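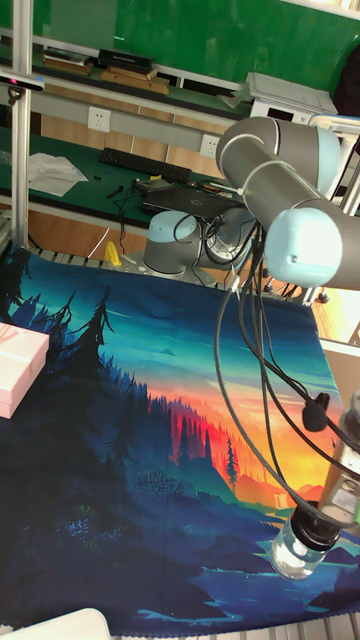
Florêncio Calado
Product Lead, Property Room Storage, Brosell

Brosell Pass-Through Evidence Locker

I spent a good chunk of my working life as a property clerk in a small police department before I came over to Brosell, so forgive me if I get a bit carried away about lockers. I love this one. We've had it in the line since April and it's the first I've worked on where I got to fix all the things that used to drive me up the wall!

The idea is simple enough. An officer comes in at the end of a shift with items to book, picks an open door on the hallway side, puts everything in and pushes the door shut. It locks by itself. From then on that door can't be opened from the hallway at all, by the officer or the sergeant or the chief. The only way in is from the back, inside the property room, and only someone with a property room key can do that. Once the clerk has emptied the compartment, a push of the reset lever puts the front door back in service.

You can buy it with 6 or 12 doors per unit. Both are the same height, so you can bolt them side by side and they line up (please do check your ceiling if you're putting them on a raised base, I have seen that go wrong). The six-door is the one I'd pick if you book a lot of bulky stuff like backpacks and jackets. The twelve is better for departments where most of what comes in is envelopes, phones and small bags. Plenty of people buy one of each.

About the locks

We use Tzavaras cam locks on the rear doors. You get two keys per unit, numbered, and we don't stamp the department name on them. I used to work with a ring of keys that had our name right there on the tag, and I never liked it. If you'd like every unit keyed alike, tell us when you order. Changing it later means swapping the cylinders, and you'd be paying for those.

If you want an electronic log, there's a Rovov keypad option for the front. It records which badge code closed which door and when, and you can export the list as a plain spreadsheet. I'm fond of it, mostly for the times a defense attorney or a reviewer from outside the department asks who had an item and at what hour. A paper sheet on a clipboard can answer that too, but only if everyone filled it in, and at 3 a.m. people write some funny things. The keypad doesn't replace your custody forms, so keep doing those!

Installation

The locker sits in a wall opening between the hallway and the property room. We send the opening size with the quote and your contractor frames it. Trim comes in the box, wall anchors don't. Each unit ships assembled and it is heavy, so have a pallet jack and a second person there for delivery.

Atieno Odera runs our install desk, and she will happily look over a floor plan if you email one. She caught a light switch in the middle of the opening on the Trirville job before anyone had cut drywall, which saved them a very annoying afternoon.

What's in the box

Locker, 6-door or 12-door
Trim kit, four sides
2 rear keys, numbered
Door number labels, plus a blank sheet
Reset lever and spare spring
Printed setup guide

Good to know

The compartments aren't refrigerated. If you're storing blood kits or anything else that has to stay cold, ask us about the chilled cabinet, it's a separate product with its own power needs. The vented door is an add-on for damp clothing, and it has to be ordered up front. Standard finish is light gray powder coat. Black is available and takes longer.

Warranty is 10 years on the cabinet and doors, 2 years on the keypad. Keep the serial number from the inside of the top rear door handy when you call, it speeds things up a lot.

Quotes go out from our Trirville office. Send the number of officers per shift and a photo of the wall if you have one.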